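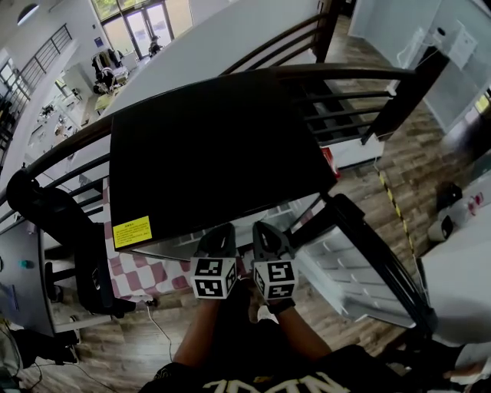 Someone commented under the last post that a small freezer is a waste of money, and that it would be full of half-eaten peas by October. Possibly. I had one like it years ago in a rented flat and that did happen.

25/06/2025

So we have a freezer at work now. It came from Mundov and cost £259 with delivery, but delivery at Mundov means as far as the front door. The kitchen corner at Baxter House is up the stairs and the stairs have a turn in them. Anything flat or wide has to be tipped on its side for the last bit, and you end up resting it on the handrail while you change your grip. I'd allow longer than you think. I had 40 minutes down for the whole job and used most of them before anything was plugged in.

The instructions say to let it stand before switching on. I gave it the night. Then I wiped the inside with warm water and bicarb and left the lid up until the smell of new plastic had gone down a bit.

The only place with a free socket was beside the table, so that's where it went. I'd have liked it further along. The tablecloth is the red and white checked one from the Grillness sale, and it needs an iron.

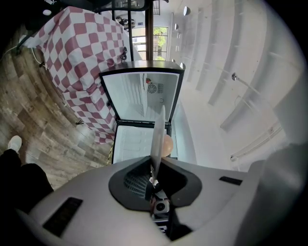
*Lid up, next to the table.*

It has a round fan grille inside, which my old one didn't have. The old one just iced up until the drawer wouldn't shut and I had to go at it with a wooden spoon. I'm told a fan helps with that. I'll report back.

What I wanted to sort out first was how things sit in it. There are no baskets with this one. Morkness sell wire ones at £16 each but I couldn't find the inside measurements on their site, so for now it's plates and tubs from the cupboard.

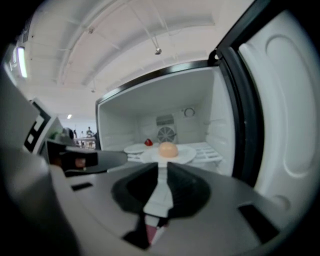
### Plates

White ones, the plain sort. Two go in if you let one sit partly behind the other. I tried it with an egg on the front plate to see how much rolling about there would be, and I'd use something with a deeper rim for anything round.

Eggs in their shells shouldn't be frozen, by the way. The shell can split. If you have too many, crack them, beat them lightly and freeze them in a tub with the number written on the lid.

Still to get: freezer labels (a roll of 50 will do), a marker pen, and two or three shallow tubs that stack. The ice cube trays are at home somewhere. I'll look at the weekend.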